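The owner of the flooring yard at Wisgate has been laying end-grain wood for most of her working life, and she still does the sorting herself. The blocks come in from a mill in Clalldale, already cut square, and she goes through every crate before anything is glued.

"You learn to look at the rings," she says. "If you put five dark ones together, that's all anyone sees when they walk in."

She started with a firm called Skinner, on factory floors, where the blocks were dipped in pitch and no one cared how they looked. Most of her work now is for houses and small workshops. Her largest job so far was a hall that took 3,306 blocks and two winters — the heating failed in the first one, and 229 of them had to come up again.

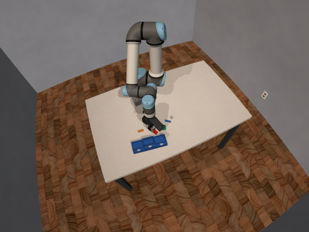

*End-grain block flooring in orange, tan and dark brown, shown in a computer rendering.*

Customers often ask whether it will move. "It will," she says. "It's wood. I leave a gap at the wall and I tell them not to fill it." She has gone back to more than one house and found the gap packed with sealant.

She oils her floors and won't use lacquer, which she says wears through at the doorway first. A new floor gets two coats, then another the following January.

Her next job is the back room of Dasuletti, a café near the yard. They wanted it open by spring. "I've told them to keep the tables out until I say so," she says.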